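Threads › Makers & Oceans › Prokton build weekend
Search posts, people, tags
3 min read

Signed up for the Prokton build weekend, so here comes a thread. It's 45 hours of trying to come up with something useful for harbors full of lost fishing gear. Wish me luck! 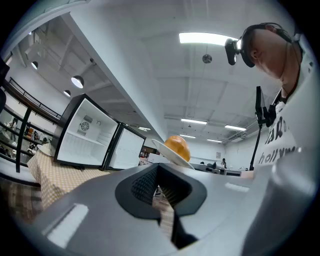 headset on, head down

1/ The brief is ghost nets. Old nets and pot lines that break off, sink, and keep catching fish for years. I knew they existed. I didn't know how little anybody writes down when they lose one.

2/ There are 26 teams and mine is called Ferkico (don't ask, it was late and the form wanted a name). We've got a designer, a retired deckhand, someone who studies kelp, and me on spreadsheets.

3/ Our idea is pretty plain – a text line. You lose gear, you send one message with where and when, and it lands on a shared map. No app, no login. The deckhand was very firm about no login.

4/ Team Fikre next to us is working on net tags made from shell waste and I'm a little jealous. They get to have samples! We have a phone number.

5/ First big argument: do we show the exact spot? Skippers don't want to give away where they fish, and I get it. We went with a blurry square on the public map and the real spot only for the recovery boats.

6/ Sent a practice survey to people who work out of Vustach harbor and got 59 replies before dinner. Lots of them said they'd report lost gear if it took under 2 minutes. One just said "finally" and I may print that out.

7/ Bad news, our map put half the test reports on dry land. I'd swapped two columns. Fixed now, but there was a lobster pot in a parking lot for most of the afternoon.

8/ Pitches are next and we still have to cut our slides way down – the kelp person has so many slides. If you fish, dive, or run a small boat, tell me what you'd want a lost gear report to ask. Short answers are great, I'm reading them between snacks.

9/ Oh, and the teams that get picked meet up again in December to try things out on the water. I already bought gloves.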